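Jundgate Community Pantry: Spring Progress Report to the Reveletti Fund

Hello from Jundgate! I promised you a report that wasn't just a spreadsheet with a cover sheet, so get a coffee and I'll tell you how the fresh produce program is coming along. The money side is in the separate file I sent Wednesday, and I'll only bring up dollars when there's something to explain.

Where we are

We're now packing for 109 households a week. When I wrote the application we were at 80, and I remember wondering if that number looked a little hopeful on paper. Growth has come mostly from the Porkton side of town, where the bus line changed and people can finally get to us without two transfers. I'd love to say it was our flyers, but I think it was the bus.

Most of your grant is going to fruit and vegetables, as planned. We buy from the Surdu farm stand when the season allows and from the wholesaler when it doesn't, and this winter it mostly didn't. Citrus carried us through. Greens were expensive and kind of sad until the end of February, so we leaned on cabbage, which keeps forever and which a surprising number of people were happy to see (I got three separate recipes for it, one of them involving raisins, and I'm still thinking about that one).

We've also switched from pre-packed bags to letting people choose. It's slower at the door, no question. But far less food comes back to us, and the lines are friendlier when folks aren't swapping turnips in the parking lot afterward. Small plastic baskets do the job well for choosing — they wipe clean and air gets through the sides.

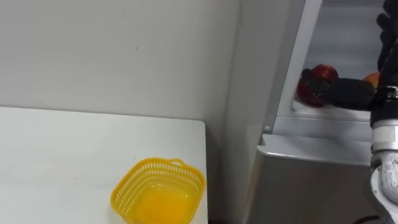
What went well

The Saturday cooking hour! I had it down in the plan as a maybe, and it has become my favorite part of the week. We cook one simple thing from whatever's on the shelves that day, everybody eats it standing up, and people go home with the recipe on a half sheet. Our best turnout was 26, for a lentil soup, on a morning so icy I almost called it off.

The recipe sheets now come in Spanish as well as English. A couple of regulars read them over for me and fixed my translation, which had apparently told everyone to peel the garlic "with sadness." I have no idea how I managed that.

Surdu has also agreed to set aside seconds for us starting in May. These are the bent carrots and small apples they can't sell at full price, and they taste exactly the same. We'll pay a flat rate per crate, and I've put my best guess for the summer in the budget file.
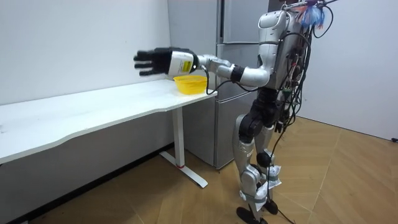 Photo: Jundgate Community Pantry

What didn't go so well

Home delivery. I said we'd have it running by now and we don't. Two drivers signed up and both had to drop out, one for a new job and one for a bad knee. We've had a couple of good conversations with the senior center in Porkton about sharing their van on the afternoons it sits idle, but the insurance question is still bouncing back and forth. I've stopped guessing at a date. The delivery money hasn't been touched, and I'd like to keep it where it is through the fall if that's all right with you.

The intake form was my other headache. I wrote it, so I can complain about it: it was too long. People were standing there filling out a second page to get a bag of onions. I cut it down to one side, and the only thing we lost was a question about how people heard of us. You did ask for that information, so now we just ask out loud and keep a tally on a clipboard. It's a bit rough, but the answers are better.

Storage is okay for now but won't be by August. Apples and oranges do fine out at room temperature for a few days, and that frees up cold space for milk and greens. Once the Surdu crates start coming, though, we'll be squeezed. I've been pricing a second-hand cooler and will send you the quotes when I have more than one worth showing.
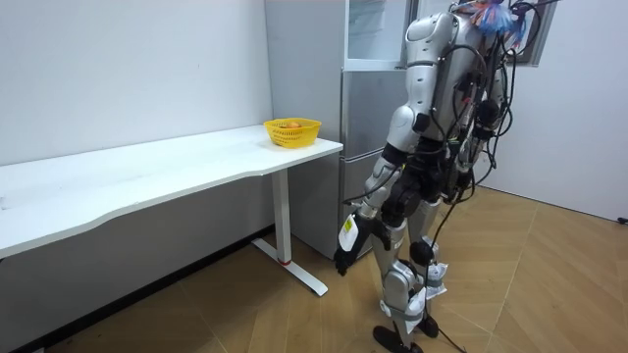 What looks like a piece of fruit in a yellow basket, next to the fridge.

What's next

Between now and the next report I want to get the seconds coming in steadily, settle the van question one way or the other, and try one evening opening a month for people who work days. We asked around at the door and a lot of folks wanted six o'clock or later. I'm thinking of starting in June and skipping July if it's as hot as last year.

One question for you: can the leftover printing money go toward knives and cutting boards for the cooking hour? We're currently sharing four boards and things get a little tense around the onions. A quick yes or no by email is plenty, and if you need a form for it, send it over and I'll fill it out.

Come by some Saturday if you're in the area. We start cooking at ten.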